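Kitchen robots: your questions answered

Can I buy a robot that does the kitchen yet?
No. You can buy a dishwasher. Anything with arms that claims to cook, wipe down and put away is either a trial unit or a promise.

But I've seen the videos.
So have we. Ask how many goes it took. When Liletow showed us its bowl-moving demo in May, the clip ran for 48 seconds and came from the best of 16 attempts. The other 15 weren't on the website.

Why do they practise on computer-made kitchens?
It's cheap, and a dropped bowl costs nothing. Pitus says its software has done 4,000 practice runs this way. Fine, but my worktop has post on it, a wet sponge and usually a cat.
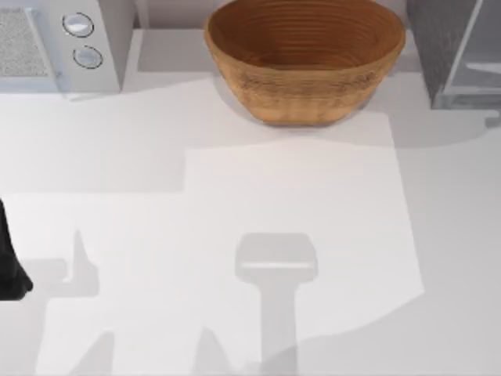 Reading time: 2 minutes

A rendered counter like this one, with a microwave, a wooden bowl and a great deal of clear white space in front, is a fair place to start. I'd be more impressed by a drawer that sticks.

What about working a microwave?
Turning a knob is one job. Knowing what's inside, how long it needs and whether somebody left a fork in there is another. I haven't seen a home robot do all of that without help.

Are workshops any further on?
A bit. Hiếu Phùng runs the packing bench at Dağdelen and has an arm that lifts the same tray all day. Change the tray and a person has to set it up again.

Should I wait for the Pliltusside home model?
Wait if you like, but don't put down a deposit. Ask to see it clear a table it has never met, with no one holding a controller.

Will you update this page?
Yes, when one of them washes a roasting tin in my kitchen.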